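Tutamora 桌面操作仿真套件评测：场景生成、接触模型与批量运行

发布于 04/09/2025　栏目：工具与软件

Tutamora 是 Lumutia 推出的一套机械臂桌面操作仿真软件，面向做抓取和放置策略的小型研发团队。安装包里有场景生成器、物理求解器、渲染器、批量调度工具，以及一个装日常物品和玩具类模型的资产库。厂家把它叫作“套件”，各部分可以单独装，但许可证按整套出售。

本文评测的是带单节点批量调度的标准授权，未购买技术支持。安装、资产检查和脚本由笔者完成，抓取策略由同事 Deividas Paju 提供，是他在另一个项目里训练好的，这次没有为 Tutamora 重新训练。评测期内软件升级过一次，下文凡涉及前后差异的地方会写明，其余结论以升级后的版本为准。

安装

安装程序是命令行形式，依赖项打包在自带的运行环境里，不碰系统的 Python。测试机为单显卡工作站，Linux 系统。从解包到跑通自带示例，中间只遇到一个问题：许可证服务默认监听本机的回环地址，容器里的进程访问不到，需要在配置文件里改监听地址，再重启服务。安装手册没有提这件事，发行说明的末尾有一行。

磁盘占用偏大，主要来自资产库。资产库可以选装，但选装界面按“包”划分，包的名字与内容的对应关系不直观。例如“家居二”里有烛台和花盆类的摆件，也混着几件手动工具；电动工具则在“车间”包里。笔者最后全部装上了，省得来回查表。

卸载比较干净。许可证服务的日志留在用户目录下，需手动删除。

场景描述

场景用一种类似 YAML 的文本格式描述，分为房间、支撑面、机器人、物体、相机五段。房间段定义墙面的位置与材质；支撑面段定义桌子，包括形状、台面材质和是否铺布；机器人段引用一个现成的机械臂描述，并指定底座坐标。物体段最常用，可以逐件写死，也可以写成抽样规则。

抽样规则的写法值得单独讲。用户给出候选集合、数量范围、放置区域和最小间距，生成器按随机种子选取物体，给出初始位姿，再让物理求解器跑一段沉降过程，物体静止后写出最终状态。同一种子在同一台机器上重复生成，结果逐字节一致。换到另一台显卡型号不同的机器上，物体的选取和初始位姿一致，沉降后的位姿在末几位小数上有差别，长条形物体的差别更大，个别情形下会倒向不同的方向。手册承认这一点，建议跨机器时直接分发沉降后的状态文件，不要分发种子。这个建议可行，状态文件很小。

抽样规则支持嵌套条件，例如“若选中某件高物体，则把它放在区域后半部”。条件表达式的错误提示很差。括号不配对时，报错位置指向文件最后一行；引用了不存在的资产名时，生成器不报错，直接跳过这件物体。后一种行为在批量生成里很麻烦，得到的场景少了一件东西，日志里只有一条级别为“信息”的记录。升级之后多了一个严格模式开关，打开后会中止并报告资产名，但默认仍然关闭。建议所有用户在全局配置里打开。

支撑面的处理比同类软件细。圆桌、方桌、带立柱的桌子都可以参数化。桌布有两种模式，一种是刚性外壳，只提供外观和摩擦系数；另一种是真正的可变形布料，会随接触产生褶皱，计算开销很高。抓取任务里一般用第一种。刚性桌布的边缘垂面也参与碰撞，机械臂从侧面靠近时规划器会避开它。如果任务需要夹爪低于台面高度，要手动把垂面的碰撞关掉。

资产库

资产质量不均匀。工具类做得最好，电钻这类物件的碰撞体由多个凸包拼成，手柄与机身之间的凹处保留了下来，夹爪可以从凹处合拢。摆件类次之。玩具类问题最多，有些零件很细，视觉网格里是分开的细条，碰撞体却合成了一整块，夹爪看上去在空气里停住了。

笔者写了一个小脚本，对每件资产比较视觉网格与碰撞体的体积差，按差值排序后逐件查看。排在前面的大多是带镂空的雕刻件、带细辐条的玩具和羽毛状的装饰。镂空件的碰撞体默认是填实的，从外形上判断可以把手指伸进去，仿真里伸不进去。对于只做外侧抓取的任务影响不大；如果策略依赖视觉输入，并且可能选择穿过镂空处的抓取点，就需要重新生成碰撞体。

套件自带碰撞体生成工具，名为 Arkik。它有两个主要参数，凸包数量上限和体积误差阈值。体积误差阈值调得过小时，Arkik 会在细长部位产生大量碎片，求解器步进时间随之上升。笔者的做法是先用默认阈值跑一遍，只对任务真正涉及的物体逐件调细。对一件镂空雕刻件，凸包上限设为 30 时，下半部的开口基本还原，继续增加没有明显变化。

质量和惯量的默认值按均匀密度计算，密度取自材质标签。电钻的实际质量分布显然不均匀，电池一端偏重，均匀密度下的重心会偏向机身。资产文件里有手动覆盖重心的字段，但资产库没有填写。抓取手柄之后提起，仿真里的倾覆力矩方向与实物可能不同，做力控研究的用户必须自己测量并填写。

细高物体是另一个要留意的类别。烛台这样底座小、杆身长的东西，在沉降阶段很容易受到邻近物体的轻微碰撞而倒下。生成器提供“直立保持”标记，沉降期间锁定物体的倾角，沉降完成后解除。解除那一刻如果底座与台面仍有微小穿透，物体会向上弹一下。升级之后弹跳幅度变小了，仍然存在。

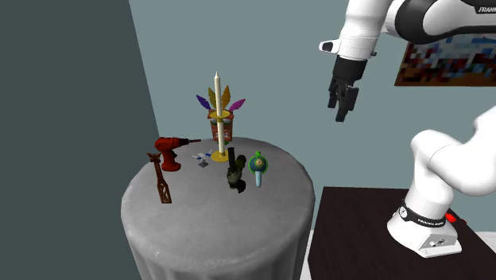 测试任务分为两类。第一类是单物体抓取，目标物由文字指令给出，策略输出末端位姿序列，夹爪为两指平行式。第二类是避障取物，目标物旁边至少有一件易倒的高物体，碰倒即判失败。两类任务共用同一批场景，场景由抽样规则生成，逐个人工检查后剔除了目标物完全被遮住的情形。

成功判据写在一个独立的脚本里，Tutamora 通过回调函数在每个控制周期调用它。回调接口设计得合理，可以读到全部物体的位姿、速度和接触对，也可以读到关节力矩。接触对以名称字符串返回，同一件物体有多个凸包时会返回多条，需要自己合并。频繁调用时字符串处理占了可观的时间，手册里有一个返回整数编号的替代函数，放在附录，正文没有引用。

运动规划

自带的规划器是采样类的，附带轨迹平滑。对底座固定在桌面一侧、从上方伸向目标的常见布置，规划很少失败。问题出在平滑环节：平滑后的轨迹只在离散点上重新做碰撞检查，检查间隔以关节空间距离计。大臂在伸展状态下，同样的关节位移对应较大的末端位移，夹爪有可能在两个检查点之间擦过高物体的顶部。把检查间隔减半之后，避障任务里由规划引起的碰撞消失了，规划耗时有所增加，在可接受的范围内。

厂家支持论坛上有一位署名 Birutė Urbonaitė 的用户在 4 月报告过同样的现象，并附了一个可复现的场景文件。官方的回复是已记录。笔者用升级后的版本跑了她的场景，现象依旧。默认间隔至今没有调整。

逆运动学求解器对七轴机械臂给出的冗余解选取规则不透明。连续两次求解同一末端位姿，如果起始关节角稍有不同，肘部可能落在完全不同的一侧。可以传入偏好姿态来约束，权重需要试。文档给出的权重范围跨度过大，没有参考意义。

接触与夹持

求解器采用软接触模型，刚度和阻尼可以按材质对设置。默认参数偏软，夹持硬质塑料物体时，指面会略微陷入物体表面。陷入量从数值上看不大，但在近距离相机的渲染结果里看得出来，视觉策略可能因此学到不该有的线索。提高刚度之后需要同步缩短步长，否则会出现高频抖动。

步长与刚度的搭配，厂家给了一张推荐表。按表设置，夹持一件轻玩具静止不动，观察指间法向力，波形里有一个固定频率的小幅振荡。缩短步长以后振荡消失。Deividas Paju 认为对位置控制的策略没有影响，笔者同意；对以力信号为输入的策略，这张表不能直接用。

摩擦模型默认是各向同性的库仑摩擦，另有一个带扭转摩擦的选项。两指平行夹爪夹持电钻这类重心偏离夹持点的物体时，扭转摩擦决定了物体会不会绕夹持轴转动。关闭该选项，电钻一提起就转；打开之后，转动受到抑制，抑制程度由一个“等效接触半径”参数决定。该参数没有自动估计方法，需要对照实物标定。手册给出的默认值来源不明，笔者在支持渠道询问过，得到的答复是“适用于一般情形”。

叶轮、辐条一类很薄的零件，在夹爪快速闭合时有穿透现象。连续碰撞检测可以按物体打开，打开后穿透消失。全局打开则会让步进明显变慢，不推荐。

可变形物体只试了桌布一项。夹起布边、拖动、放下，过程稳定，没有发散。布料自碰撞默认关闭，打开之后速度降到无法用于批量运行的程度。如果工作重点在布料上，应考虑专门的软件。

渲染

渲染器有光栅和光线追踪两种模式，可在相机段逐个指定。光栅模式的阴影偏硬，玻璃和高光塑料的表现一般。光线追踪模式的画面干净，低采样时带降噪，降噪会抹掉细小的纹理，例如织物表面和小字标识。训练视觉策略时，两种模式混用效果如何，本次没有测试。

材质随机化按标签进行，可以指定哪些表面参与。墙面颜色、桌面颜色和灯光方向的随机化没有问题。墙上的装饰画可以从图片目录里随机抽取，这对防止策略依赖背景有帮助。抽取时不检查长宽比，图片会被拉伸到画框的比例。分辨率过低的图片贴上去会显出明显的色块，工具也不给警告。

深度图与彩色图严格对齐，没有噪声。套件提供一个深度噪声后处理模块，模型较简单，只有高斯噪声和边缘丢失两项。反光表面造成的成片缺失需要用户自己写。分割图的编号在同一场景内稳定，跨场景不稳定，做数据集时要另存一份名称映射。

相机标定参数的导出格式有一处容易出错。导出的外参是相机到世界的变换，字段名却写作“world_to_camera”。升级说明称已修正，笔者核对后发现只改了文档，字段名没有变。已有代码不会因此失效，新用户可能要花时间才能发现。

批量运行

调度工具 Nasrallah 负责把场景分发到多个进程。它的配置项不多：进程数、每进程的场景队列、超时、失败重试次数。测试中设 12 个并行进程，超时设为 30 秒，重试次数设为 2。显存占用平稳，没有观察到泄漏。进程崩溃后能够自动拉起，队列从中断处继续。

超时的计时方式需要说明。计时从场景加载开始，包含沉降和第一帧渲染。光线追踪模式下第一帧要编译着色器，耗时远高于后续各帧。如果缓存目录是空的，首批场景可能全部因超时失败，随后重试成功，统计里就多出一批重试记录。预先跑一个空场景来填充缓存可以避免。

结果以逐行文本写入日志，每行一个场景，字段齐全。失败原因分为 9 类，划分基本合理，只是“规划失败”与“逆解无解”归在同一类里，排查时不够用。笔者修改了日志模板，把求解器返回码一并写出。模板语法简单，改动很小。

有一次调度器停止响应，所有工作进程都处在等待状态，原因是日志所在分区写满。此时没有任何提示，进程也不退出。磁盘清理之后需要手动重启调度器，已完成的结果没有丢失。

与实机的对照

Tutamora 的宣传页强调仿真结果与实机的一致性。本次没有做完整的实机对照，只做了一项有限的检查：Gerardo Bautista 在他所在的实验室里用相近的物体摆了几种布局，执行同一策略，把关节轨迹和结果录下来，笔者在仿真里重放轨迹。

自由空间里的轨迹吻合良好，误差主要来自控制延迟，可用套件里的延迟参数补偿。接触阶段的差异较大。轻物体在实机上被指尖先触碰时会滑动一小段，仿真里滑动距离偏短，调整摩擦系数可以接近，但对一件物体调好的系数换到另一件上又不适用。带可变形部件的物体完全对不上，这在预料之中，套件把它们都当作刚体。

样本太少，上述结果只能说明趋势，不宜引用为一致性指标。

文档与支持

文档分为安装手册、用户手册和接口参考三部分。接口参考由代码注释自动生成，参数说明经常只重复参数名。用户手册写得较好，示例都能运行，但示例全部使用默认参数，前面提到的那些需要调整的地方，手册里大多没有涉及。

中文界面覆盖不完整。场景编辑器的菜单已翻译，属性面板里一半是英文，同一个词在不同面板里译法不一，“支撑面”在另一处写作“承托体”。报错信息全部是英文，这反而便于搜索。

论坛回复速度尚可，一般隔天有人答复，多数是其他用户。常驻答疑的 Tõnu Krūmiņa 对求解器部分很熟悉，前面提到的整数编号函数就是在他的帖子里看到的。官方工程师的回复偏简短。未购买支持的用户提交的缺陷报告不会得到处理编号，无法查询进度。

授权

标准授权绑定节点，更换显卡不影响，更换主板需要重新激活。学术授权限制批量进程数，其他功能相同。资产库的许可条款与软件分开，渲染图可以用于训练和发表，模型文件不得再分发。修改过碰撞体的资产仍按原条款处理，也就是说，用 Arkik 重新生成的碰撞体不能随论文代码公开，只能公开生成参数。对需要发布完整复现包的团队，这一条要在采购前确认清楚。

授权到期后，软件仍能打开和查看已有的场景，不能运行仿真。状态文件的格式是公开的，附有读取示例。

适用情形

如果任务是刚体物体的桌面抓取，以位置控制为主，需要大量变化的场景和对齐的图像标注，Tutamora 的完成度足够，场景生成器是其中最可用的部分。力控、布料和薄壁零件装配不建议使用当前版本。已经有自己的仿真管线、只缺场景的团队，可以考虑只用生成器导出，导出格式包括通用的网格加位姿描述，笔者试过导入另一套求解器，除了桌布的摩擦参数丢失以外没有问题。

首次使用时建议改动的配置：打开严格模式；规划平滑的检查间隔减半；夹持重心偏离的物体时打开扭转摩擦并自行标定等效接触半径；对薄零件逐件打开连续碰撞检测；批量运行前填充着色器缓存；日志目录放在独立分区。

评测用的场景描述文件和体积差脚本可向编辑部索取。资产文件受许可条款限制，不包含在内。

补充：Ramiro Collado 来信指出，严格模式也会影响相机段，引用不存在的材质名时同样中止。笔者复测后确认属实，已有场景在打开严格模式后如果无法加载，可先检查相机段里的背景材质。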